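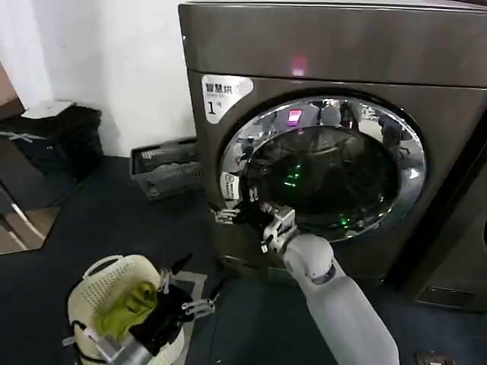 Érica Coutinho

**Ticket 414 – Laundry point, Trasberg**
**Status:** Open, awaiting supplier
**Opened:** Saturday, June 3, 2023

**Reported fault**

The door of the front-loading washer-dryer does not always release at the end of a cycle. Staff have twice had to leave a finished load inside the drum until the lock let go. The indicator light on the upper front panel stays on throughout, and no error code has been recorded.

**Checks carried out**

1. The machine was switched off at the wall for 31 minutes and then restarted. The door opened normally on the first attempt.
2. A short rinse was run with an empty drum. The door remained locked for almost 2 minutes after the drum had stopped, and then opened.
3. The rubber seal was wiped and inspected. A small amount of lint was removed from the lower edge. No tear was found.
4. The drain filter was cleared. It contained one button and a hair grip.

The label on the front reads "智慧烘". Marlene Quintana has confirmed that this refers to the smart drying function and has no bearing on the lock. It should be left in place, as should the small label on the door ring. 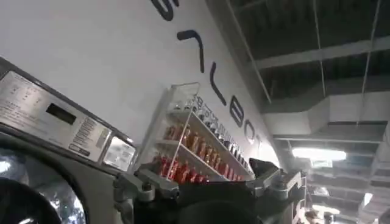
The supplier, Figueiredo, has asked for the wording of the notices on the control panel. These are to be copied by hand and sent with the next reply – the earlier copy was not legible. The display rack by the wall above the machine should be emptied before the engineer attends, cans included, as the machine may have to be pulled forward.

**Interim instructions**

- Do not pull hard on the door ring. Wait for the lock to click.
- Keep the laundry basket to one side of the door.
- Do not use the drying programme overnight.
- Enter any further delay in the log, with the programme used.

**Parts**

Door lock assembly, order reference 646, requested from the Brelovholm depot. Delivery date not yet confirmed. The previous lock was fitted in November and Figueiredo has been asked whether it remains under guarantee.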